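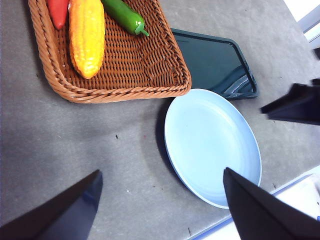

By Tharushi Kanagaratnam
Posted 9/8/24 in Short Fiction

The Drudby tide gauge stood at the end of the north pier, in a hut with a felt roof and one window. Przemysław Baran had the key. He had been appointed to read the gauge, wind the clock and change the chart, and his contract gave these duties in that order.

The float sat in a stilling well under the floor. A wire ran from it over a pulley to a pen, and the pen drew the height of the sea on a paper drum. The drum was a Baláž, the older pattern with the brass key. It turned once in 24 hours. Each morning he lifted off the old chart, wrote the date and the check reading in pencil, and posted it to the office in Plulden.

In December the office wrote to him. The Drudby record was high by 5 centimetres against the predicted tide, and had been high for eleven days. Would he please inspect the float for weed.

He inspected the float. There was no weed. He cleaned the inlet pipe, oiled the pulley and measured the wire against a steel tape. The wire was the length it had always been. He wrote this down and sent it off with the chart.

The office replied that the pressure had been steady and the winds light. Neither could account for the difference. They asked for the level of the bench mark to be checked.

The bench mark was a bolt in the wall of the old Skasora net store, 163 metres from the hut. He borrowed a level and a staff from the harbour office and ran the line out and back. It took most of a day. The staff had to be held by the boy from the ferry, who let it lean when he was cold. The line closed to two millimetres. The hut had not sunk and the bolt had not risen.

"Then it is the sea," said the boy.

Baran told him that the sea was what remained when the other errors had been taken out, and that they had not all been taken out yet.

That night he stayed in the hut. He read the staff in the well by torch every ten minutes and marked the time of each reading against the pen. At low water the pen and the staff agreed. At half flood they agreed. At high water, a little after two, they agreed again, and both were 5 centimetres over the table.

He turned back through the ledgers on the shelf. The first keeper had written in ink, in a narrow hand, and had left a column for remarks. Most of the remarks concerned ice. Against a December 50 years earlier there was a run of eleven days marked "high", and against the twelfth, "as table". No cause was entered. The keeper had drawn a line beneath it with a ruler and gone on.

Baran wound the clock. He ate his bread standing up, as the chair was wanted for the lamp. When it was light he lifted off the chart, put on a clean one and set the pen to the paper.

By the evening tide the record was as table.

He took the pencil and considered the remarks column for some time. The office would want a cause. He wrote "high, eleven days, see earlier volume", gave the page, which was 80, and ruled a line beneath it. Then he locked the hut and walked back along the pier to catch the post.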